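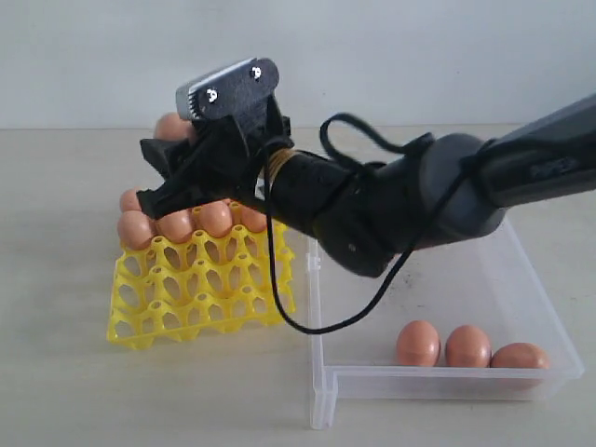 Can you run the Bikuron ceasefire kit with a group that has never done a negotiation exercise before?

Most groups can manage it if the person in charge reads the facilitator book first and plays the short version. The full version assumes people already know what a mediator does and what a draft text looks like.

I ran Bikuron twice this spring for an evening discussion group in Nisbridge. The first time was the short version and the second was the full one, which started at 6 p.m. and ended a little before 10. The group is adults, mostly people who follow foreign news and argue about it. We bought the kit with our own money.

Bikuron is a boxed exercise from Leitner. Two delegations and a mediation team try to agree on a ceasefire after a long siege of a port city called Undik. There is a press team if you have enough people. You get role folders, a map, a deck of 43 event cards, draft agreement forms and the facilitator book.

The role folders are the best part. Each delegation gets a public position and a private one, and they don't match. The government side says it will not talk until the shelling from the city stops, but its private sheet says the army wants a pause before winter. The city council has told its own people it will accept nothing short of a full lifting of the siege, and its private sheet says the hospital has fuel for nine days. Neither side may show its sheet to anyone. In our first session the mediators spent an hour on a problem both delegations had already decided to give up on.

The background paper is 1,315 words and everybody gets it. It is clear and fairly dry. A longer paper for the mediators runs to 1,603 words and adds a history of three earlier truces and how each one broke down. I would give the longer one to everybody. Several people asked why the council would not trust a monitoring team, and the answer was on a page they hadn't been given.

The event cards are uneven. The facilitator draws one every 20 minutes and reads it aloud. A good one says a convoy has been stopped at a checkpoint and each side blames the other. The delegations have to decide whether to walk out, and the press team has to decide what to print before anyone knows who did it. Others are just noise. A card about a minister's resignation changed nothing at our table, and I took it out before the second session along with a few more like it.
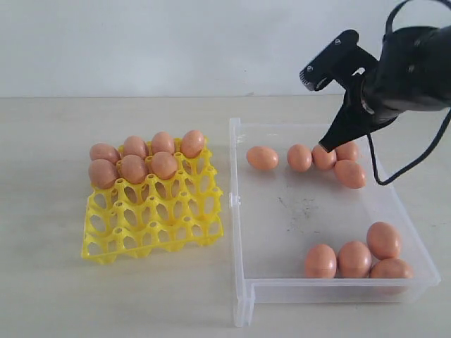 The draft agreement forms are also worth having. They make people write down the start time, the area covered, who watches the line and what happens after a violation. Our first group agreed "in principle" very early and then could not fill in the second box. The government delegation wanted the harbor left out and the council thought it was included. They had been talking past each other on that for most of the evening.

Saadet Tekin led the mediation team in the full session and has taught this sort of thing to college students. Her complaint was that the kit treats the two delegations as single blocks. There is a hardliner folder for each side, but it gives the player very little to do except object. She would have liked a rule that lets a hardliner break the truce. I agree with her. Our two hardliners were bored by the second hour and one of them moved over to the press team.

A few practical points. The map is printed on thin paper and ours split along a fold in the first session. The print in the role folders is small. The box has no timer, and you need one. The facilitator book has a good section on what to do if somebody in the room has family in a real war, and you should read it before you invite people. It suggests letting anyone switch roles or sit out without giving a reason. One of our players did switch, and the session went on without any trouble.

The scoring is weak. Each delegation adds up points for what it got into the text, and the points reward a long agreement over one that might hold. We skipped it the second time and used the talk at the end to go over what each side had been hiding. That took 40 minutes and people stayed for it.

I would buy it again for a group of 12 to 18. Under 10, you lose the press team and the convoy cards stop working properly. For a single class period it is too long even in the short version, so a teacher would need to split it over two meetings and collect the private sheets in between.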